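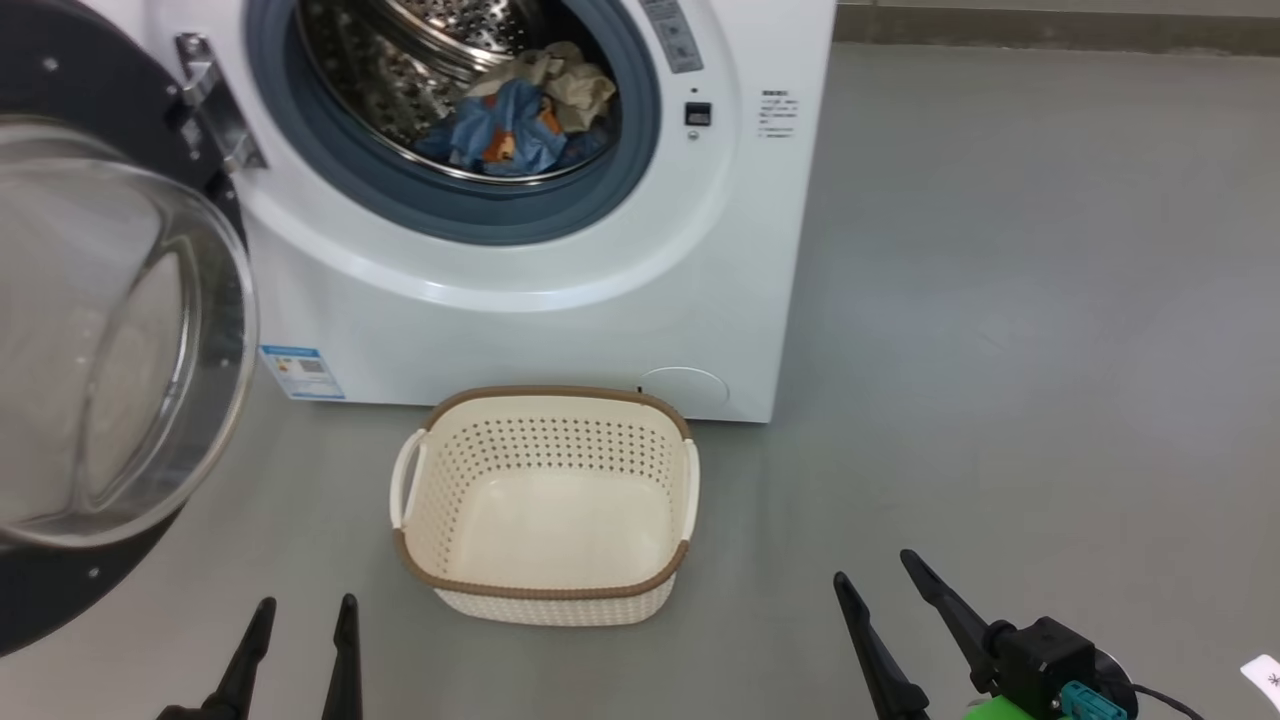 The washing machine in our kitchen, Friday before the match

Search this blog
Type and press enter

Away to Leloretti, and how we got our tickets

October 25, 2019

I write this from the kitchen table, with my scarf already in the bag. Tomorrow morning we leave for the away match in Leloretti, and I want to put down how the tickets went this year, for those who will ask me before the spring matches.

Nulen received 300 tickets for the visitors' section. In May, for the last away match of the season, it was 166, so this is a much better number. Still, they went quickly. The sale started at the ticket window on Kocsis street, only there, and only for people with a membership card. I came early in the morning and there was already a long line to the bakery on the corner. One person could buy three tickets, if he had three cards in his hand. I had mine, my brother's and the card of Judit Kelemen, who was working that day.

The price was higher than in May. I don't complain about it too much — the bus is more expensive than the ticket anyway. What I don't like is that the name on the ticket must be the same as in your passport, with all the accents. Mine was printed wrong and I had to stand in the line a second time. Please look at your ticket before you go away from the window!

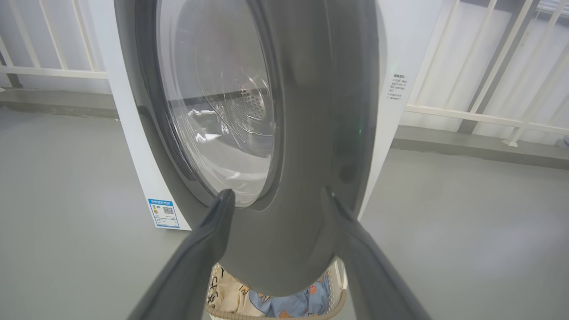 Door closed, the laundry basket sits below

About the bus: Kornél Bozsik is organizing it again. There are 40 seats and when I called him on Wednesday evening there were still a few free. It leaves from the parking lot behind the Tritora cinema at six in the morning. He will not wait. Last year he left without his own cousin, and the cousin had to take the train and saw only the second half.

About the match itself I am careful. We have played three matches without a win and our left side is weak since the summer. Leloretti like to attack exactly there. If we play with five in the back, as we did at home, I think a draw is possible, and I would go home happy with a draw. My brother says we will win by two goals. He says this every time.

The visitors' gate opens two hours before the start. Drums are allowed, big flags only with permission, and umbrellas must stay on the bus. I will write again on Monday, if I still have a voice.

Comments

balazs_n
Thank you for the information about the passport. Mine is missing one accent too, do you think they will let me in?

Judit K.
My card was very happy to help. Bring me a program, please.

northstand
A draw? With this defense? I will be glad if it is only one goal. See you on the bus.

Recent posts
What I think about the new home jersey
Three matches, one point
The long way back in May
Where to eat before a home match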